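From: Vibeke Briem
To: hand-users list
Date: February 19, 2020
Subject: Re: Thygesen hand vs. the Praller, worth the switch?

On Monday the Millby lab wrote:
> We have a Praller three-finger on our arm now and are thinking
> of moving to the Thygesen hand. Has anyone run both? I mostly want
> to know how the closing feels and whether the wrist cable is as
> much of a pain as people say.

Hi all, and hello to everyone at Millby (I still owe you a reply from August, sorry!),

We've had both on the same arm, the Praller for most of last year and the Thygesen for 8 weeks now, so I can give you a fair amount on this, though please take it as one lab's experience.

The closing first. The Praller is quicker, no question, and if all you do is pick up boxes and set them down again I would stay with it. The Thygesen takes its time, but the fingers come in together and the fist looks like a fist, and for our mirroring work that matters a great deal more to me than speed. We have one person sit across the desk and hold a pose while the hand holds the same one, and then we compare joint readings. I ran 100 fists and then 100 flat hands that way, and on 18 of the flat ones the thumb stopped short. The fists were lovely, every one of them.
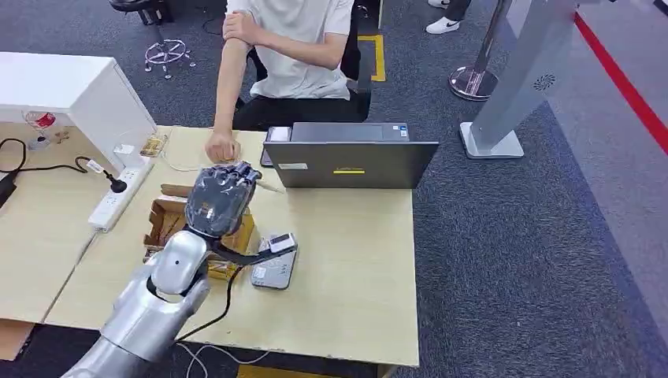

Fist pose, hand and person face to face across the desk.

Now the cable. Yes, it's a pain! Ours loops down from the wrist and over the desk, and if you leave it too short it tugs at the wrist when the forearm turns, and if you leave it too long it finds something to catch on. I went through 3 lengths before I was happy, and the one I kept is the longest. I'd love to hear from anybody who has routed it back along the arm with clips, as I keep meaning to try it and then keep finding other things to do.

As for the controller, the Fatitholm one we already had for the Praller drives both, with a new settings file that I'm glad to send. Do turn the current limit down before you close the hand for the first time. I didn't, and it made a noise I would rather not hear again (no harm done, thankfully).

If you're near us and want to try it on your own objects before you spend the money, write to me off list and we'll find an afternoon.

Warmly,
Vibeke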